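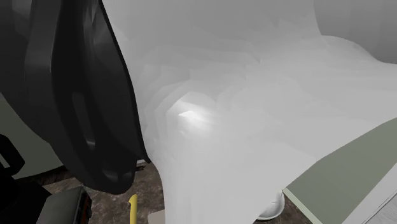
What's in Grultitz

Hello! I'm Lumturie Jurić and I put this set together while testing whether a policy copes when the arm blocks its own view. Everything is simulated – kitchen counters, a bowl, assorted clutter – and rendered from close to the arm.

There are 2746 episodes, with 549 held back for testing. Please don't train on those!

What I found

Giving the policy two past views as well as the current one helped most when the arm hid the bowl. It did very little on clear views, and I'm still poking at why.

Known niggles

Casings look a bit faceted up close. Lovville, the older set, uses different file names – sorry.

Last updated 3 February 2024.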